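## 4. Submitting a Public Comment in Tava 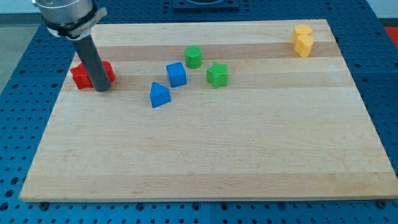 Mounir Zaki, writing after the July hearing on the Stindcombe border measure, asked that residents be told plainly when a comment becomes public. Section 4 has been revised to answer that request.

1. Sign in to Tava and select **Open Measures**.
2. Enter the measure number (for example, 3479).
3. Choose **Support**, **Oppose**, or **Neutral**.
4. Type your comment, up to 500 words.
5. Select **Submit**. The comment becomes public at once.

**Note:** You may attach up to two files.

**Caution:** A submitted comment cannot be edited. To withdraw one, follow the steps in Section 9.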